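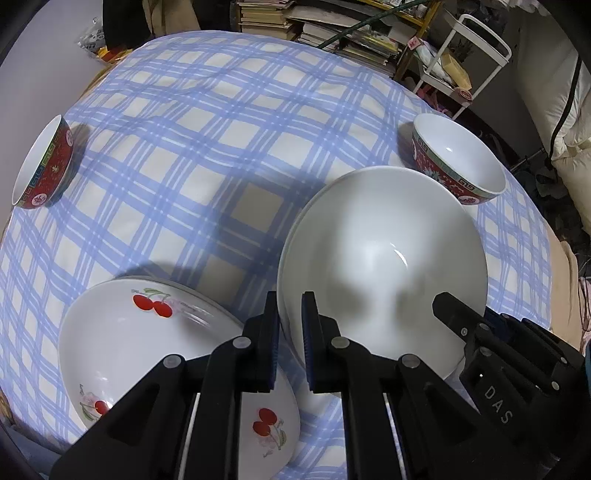 Agnes MacBrayne replied:
I would ask the hall association to reconsider the proposal as posted. The small red bowls should not be put through the machine with the plain white ware. Decorated pieces of that kind have been washed by hand at Innes for as long as I have served on the supper rota, and the green key border under the rim is the first thing to go when they are not.

Dougal Swanson wrote:
The proposal, for those joining the thread from the notice board, reads: "Effective November, all tableware in the Innes dining room, decorated or plain, shall be washed in the Metley machine on the standard program." It was put forward to shorten the closing routine on supper nights. At present the last person leaves the kitchen well after 10 p.m.

Senga Semple wrote:
I support the proposal in general. The plain serving bowls can take any program we have. My concern is limited to the cherry dish and the red bowls. I do not know whether the cherries are under the glaze or over it, and I doubt that anyone else here does. Until that is established, the dish should be treated as overglaze and kept out.

Archie Skinner wrote:
With respect to Mrs. MacBrayne, hand washing has its own losses. The inventory for the dining room listed 1,000 pieces when the set was consolidated. The most recent inventory lists 963. According to the breakage book, most of the missing pieces were dropped at the sink or chipped on the faucet. None was recorded as damaged in a machine.

Agnes MacBrayne replied:
None was recorded as damaged in a machine because none of the decorated pieces has been in one. A faded border would not appear in the breakage book in any case. The book has a column for "chipped" and a column for "broken."

Archie Skinner wrote:
That is a fair point about the columns. I withdraw the comparison, but I stand by the number.

Nazareno Cattaneo wrote:
I would like to offer the following from the kitchen side.

1. Red and green enamels can be tested. Rub a damp white cloth with a little baking soda on an inconspicuous spot on the foot. Color on the cloth means hand washing only.
2. If you run a finger across the cherries and feel an edge, the decoration is most likely a transfer over the glaze. Please do this with clean, dry hands.
3. The Metley has a glassware program at a lower temperature. It is item 78 in the service menu and has to be switched on by the office.

We also have an open order with Kurero for divided racks. Small bowls knock against each other in the racks we use now, and that will chip a rim faster than any detergent.

Senga Semple wrote:
Thank you. Could the racks be confirmed before the rule takes effect? I would not wish to see small bowls washed in the present racks at any temperature.

Dougal Swanson wrote:
The racks are on order number 719, to be delivered by Driliveo. I have asked for a date and have not received one.

May I also raise the tablecloths, as they were mentioned in the same proposal. The blue and white plaid cloths are to be laundered after every supper - at present they are shaken out and reused unless marked. I have seen no objection to this and propose to treat it as agreed.

Agnes MacBrayne replied:
No objection to the tablecloths. They should be ironed while damp.

On the bowls, I would accept the following wording: "Plain ware may be washed in the machine. Decorated ware shall be washed by hand until tested, and the result of the test entered in the inventory."

Archie Skinner wrote:
I can accept that if a limit is placed on the testing. Otherwise "until tested" will mean indefinitely.

Nazareno Cattaneo wrote:
I can begin on Monday. One piece of each pattern should be sufficient.

Agnes MacBrayne replied:
I do not agree that one of each is sufficient. Pieces were replaced over the years, and two bowls that match on the shelf may not have been fired together. I would test every bowl.

Dougal Swanson wrote:
The revised wording will be circulated without the November date. Please send further comments on the number of pieces to be tested to this thread and not to the office telephone.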